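Plato llano Jivberg de gres, serie Kandeck: tres meses de uso

El Kandeck es un plato redondo de gres esmaltado que Jivberg vende suelto o en cajas de cuatro. Compré dos cajas para casa y los he usado a diario, con lavavajillas en casi todos los casos.

Peso y equilibrio. Cada pieza da 400 g en la báscula de cocina, menos que el Brolura al que sustituye. Apoya bien y no baila al cortar carne.

Esmalte. Satinado por el borde, más brillante en el fondo. El cuchillo de sierra deja marcas grises que salen con bicarbonato – no con detergente normal. La base viene sin esmaltar y raspa; conviene lijarla con grano 400 antes de apilar los platos.

Temperatura. El fabricante indica lavado a 70 grados como máximo. En el microondas el borde se calienta bastante, defecto que ya tenía la serie anterior según Joonas Ojala, que conserva la suya completa.

Capacidad. El reborde retiene la salsa de un guiso corto, pero una sopa no cabe.

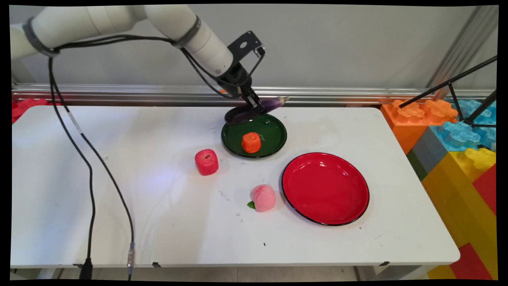 En cuanto al color, los tonos oscuros disimulan mejor las marcas del cubierto y peor la cal. Con agua dura hay que secarlos a mano. El blanco se comporta al revés.

Frente al Rissanen, de precio parecido, el Kandeck apila más bajo y se desconcha antes: llevo dos cantos tocados de ocho. Los repuestos sueltos tardaron 3 semanas en llegar.

Valoración: 7 sobre 10.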